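Updated 17th September. The February version of this page had the old spare parts table, which has been removed.

# How to plan the budget for a hand-held gripper station

This page covers the purchase of a small station for recording hand-held gripper work: the tool itself, the table, the covering, the props and the spares. It's written for the Trelldale bench but the steps are the same for any room with a table and power. You need a spreadsheet, a tape measure and the current price lists from your suppliers.

## 1. Write down the task first

Before you ask for a quote, write one paragraph on what the gripper is going to pick up and where it will put it. Include the largest object, the smallest object and anything see-through or shiny. Clear and tinted plastic should be on the list by name. It is hard for cameras and it affects what you spend on lighting.

Leave out tasks you might do next year. If they happen, they get their own budget.

## 2. Measure the working area

Measure the part of the table a person can reach with the tool in hand, without leaning. Use that number for the covering, the edging and the lights. The full table size only matters for delivery.
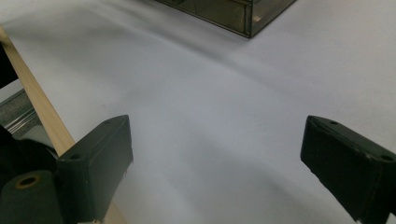
Plain white is the usual choice for the covering, and it is cheap, but budget for replacing it. Paper marks quickly. Fabric lasts longer and has to be pulled tight or it ripples. Price both. For Trelldale we put paper in the first order and a fabric sheet in the second, so we could compare them before buying in quantity.

Also decide now how the covering is held at the edges. Wood strip from a hardware store is fine. Cut it to length before the tool arrives, and put it in the budget under table, not under tools. We lost a week at Grirside arguing over which line it belonged to.

## 3. Price the gripper as a set

A quote for "one gripper" can mean several things. Ask the supplier to list each of these on its own line:

- the body and handle
- the fingers, as a pair
- the camera and its mount
- cables and storage cards
- screws, inserts and bushings
- shipping and import charges

Tehrani quotes the fingers separately. Inorbridge includes one pair in the base price and charges for the rest. Neither way is better, but you can't compare the two totals until both lists have the same lines on them. If a supplier won't split the quote, ask for the price of a replacement pair of fingers in writing and work from there.

## 4. Add spare fingers

Fingers are the part that touches everything, and they get scuffed along the edges and tips. Light scratches are no reason to replace them. Replace a finger when:

- the contact side no longer meets its partner evenly
- a screw hole has gone oval or a screw won't hold
- there is a crack at any point

Order 2 spare pairs for each tool. Buy them in the same color and finish as the first pair. A change of color halfway through a project shows up in every recording after it, and you'll have to note it in the log.

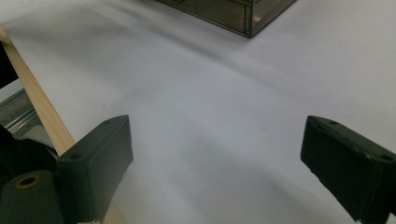
Boxes, trays and other props go on a separate line. They are small amounts, and it's easy to put them on someone's card and forget them. Buy duplicates of anything plastic – shops change their stock, and a box of the same size in a slightly different tint is a different prop.

## 5. Lighting

Light from above is enough for most table work. What you are paying for is evenness. Set up one lamp you already own, lay out the covering, and look at the shadows between the fingers with the tool held at working height. If they're soft, you may not need more. If they're hard, price a diffuser before you price a second lamp.

## 6. Set aside money for the first month

Most extra spending comes early. Keep back 20 percent of the equipment total and don't assign it to anything. Typical uses:

- a longer cable
- more storage
- clamps
- a second roll of paper

Whatever is left at the end of the month can go to spares.

## 7. Get the quotes and place the order

Ask for 3 quotes on the tool. One quote is fine for the table and props. Check that each one shows:

1. lead time, counted from payment
2. how long the price is held
3. who pays for returns
4. whether the finger drawings are included, in case you want to print your own

Order the table, covering and edging first and have them set up before the gripper ships. Put the serial number in the spreadsheet on the day it is unpacked, along with the date the first pair of fingers went on.

The blank spreadsheet is in the shared folder under Trelldale, planning. Make a copy before you fill it in.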